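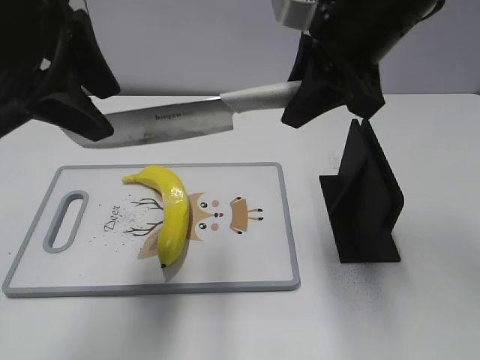

How ripe should a banana be for slicing?
Yellow all over, with the skin still firm. Once it has gone soft and brown it is better mashed.

Fruit board, Tilldale kitchen

A small gallery page from the Sunday fruit table at Tilldale. The photograph shows a yellow banana on a white cutting board with a grey rim, and over it a wide steel knife with a pale grey handle. The black wedge-shaped stand is to the right of the board.

Notes to go with it

The board is plastic and is kept for fruit only. Onion and garlic get into plastic and stay there, so they have their own board in the other drawer.

A banana does not need a knife this big, but the long blade is handy for melon and pineapple, and it saves getting a second one out. Trim both ends first, slit the skin along its length and peel it back. Slices the width of a finger hold together best in a fruit salad — thinner ones go to mush by teatime.

For the December table we allow 100 g of cut fruit a head. Bananas go in last, with a squeeze of lemon.

Wash the knife by hand and dry it straight away. It goes back on the top shelf, never in the sink.

Page put together by Grażyna Czarnecka. Recipes from the same table are listed under Jabłońska.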